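Calham handle-lift recordings
Data card, version 5
Last changed: Mar 5, 2018

Summary

A set of 600 short recordings made with one arm and one gripper in the shared workshop at Jaltville. The task is to take hold of the handle on a storage box. The arm frame and controller box are home-built. The control code is in the Merkeck repository and isn't repeated here.

Setup

There are two camera views, one fixed and one from the head position. Both are saved as plain video with a log of joint angles beside each file.
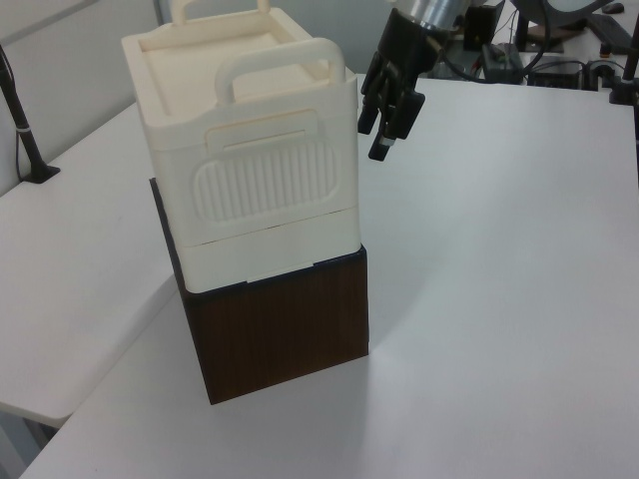
The box was chosen for its handles. Earlier versions used a cardboard carton, and the gripper could only pinch the flaps. A cream plastic container with two loop handles on the lid gives the fingers something to close round, and setting it on the dark brown block brings the nearer loop up off the white tabletop. Keep the block square to the box if you copy the layout – the start poses depend on it.

Files

runs/ – one folder per recording
poses/ – start poses, 6 in all
calib/ – camera calibration, redone in November
skip.txt – recordings to leave out

Known problems

47 recordings are listed in skip.txt. Most have a gap in the joint log where the controller dropped its connection. The video in these is complete and can still be used on its own.

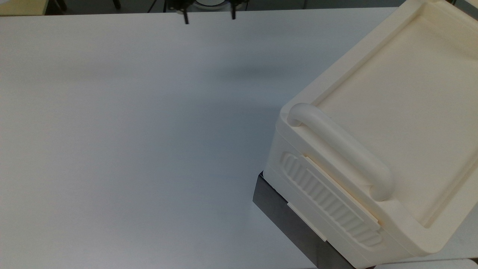

The two clocks drift apart over a long session. Use the sync column in the log and ignore the file times. Lighting was not controlled, so shadows differ between sessions.

Older versions used the Mazza folder layout. The script convert.py moves them to the new one, but it does not carry over notes.

Use

Free for any purpose. Please report bad files with the folder name and version number.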